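I've been working on save systems for games for most of my career and people rarely ask about them until one breaks. A thread on how saving went from a piece of paper to a server, and what I'd still change.

The earliest home games didn't save anything. You turned the machine on and started at the beginning. A run had to fit into one sitting, and designers planned for that. Short levels, a few lives, a score at the end.

When home games got longer, some of them used passwords. The game took your level, your items and your lives and turned them into a string of letters and numbers. You wrote it down and typed it back in later. The cartridge itself remembered nothing.

Passwords had a hard limit, and the limit was the player's patience. Every extra thing you wanted to remember made the string longer. Designers cut what they kept. That's why you'd often come back with the right weapons and the wrong amount of money.

They also had to be readable. O and 0, 1 and I, 5 and S. A good password screen left some of those characters out. A bad one didn't, and you found out the next morning with a notebook in your hand.

Then came cartridges with a small battery inside to keep a bit of memory powered. Now the game could store more, and you didn't have to type anything. The battery runs down eventually. If you have old cartridges in a box, some of those saves are probably gone.

Memory cards moved the save out of the game and into something you could carry to a friend's house. They also introduced a new job for the player, which was deciding what to delete. Anyone who had one small card and two long games remembers this.

My first job was at Pálfi, on a farming game called Jakel. We had three save slots and a manual save at the bed. The save file held everything: crops, tools, weather, the position of every dropped item. I was told to make it smaller and I was told not to lose anything.

Patricio Urquijo ran tools there and he gave me the rule I still use. Save what the player did. Rebuild the rest when the game loads. If a fence can be worked out from the map, don't write down the fence.

That got us a file small enough to write in one go. Writing in one go matters more than size. If the power goes out halfway through a save, you want the old file to still be there.

The usual way to do it: write the new save under a temporary name, check it, then swap it in for the old one. Keep the old one as a backup. It's a small amount of work and I've still seen games ship without it.

Jakel shipped with it, but we had a different bug. The check passed on a file that was complete and wrong. A counter rolled over and your barn came back empty. We fixed it in the second patch. The lost barns stayed lost for anyone who had already saved over the backup.

Autosave came along as a kindness. It mostly is one. The trouble is that an autosave can also lock in a bad situation – no health, no ammo, one step from the boss. If you only keep one autosave, you've made the player's worst moment permanent.

Keep several and rotate them. On Kemetti we kept five. Support told us that the fourth and fifth were hardly used, but the people who used them really needed them.

Autosave can also cause a hitch. If the game runs at 60 frames a second, you have very little time in each frame. Do the write on another thread and take a clean copy of the data first. If you save while the world is still changing, you get a chest that is both open and closed.

Cloud saves fixed the dead battery and the lost card. They gave us the conflict screen in return. You played on the couch with no connection, then played at your desk, and now there are two versions and the game wants you to choose.

We moved Kemetti to a sync service called Skundix, and in the month after launch we had 1,302 support tickets with the word "save" in them. Aoife Noonan read all of them. I read the ones she marked.

Most weren't lost data. The player had been shown two dates and two file sizes and had picked the wrong one. Newer isn't always further along. If you open the game on a second device and it makes a fresh save, the fresh one is newer.

So we changed the screen. Play time first, then the place you were in, then the date. Ticket numbers went down by 70 percent the next month. We didn't touch the sync code at all.

Aoife also asked for a picture on every slot, and she was right about that too.

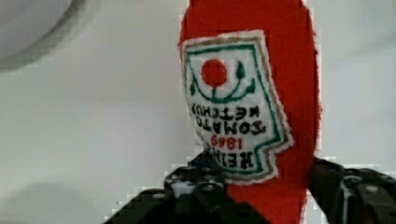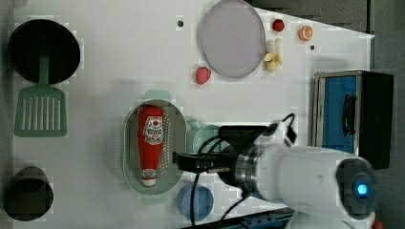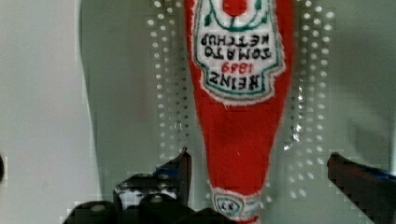
A save slot needs a picture the player can recognize at a glance, at a small size, often on a TV across the room. Text doesn't do much at that distance. Big shapes and strong colors do. The red plush ketchup bottle in the first and third pictures has its label upside down, and the color still does a lot of the work before you try to read a letter. I'd want a slot thumbnail to hold up the same way.

Our first thumbnails were plain screenshots taken at the moment of saving. Half of them were a menu. Take the shot just before the menu opens, and leave the interface out of it.

If you're building one of these now, test it badly on purpose. Pull the plug mid-write. Fill the disk. Set the clock back a year. Load a save from the very first build and see what it does.

And put a version number in the file from day one. We added ours late on Jakel and had to guess the version of every older save from its length.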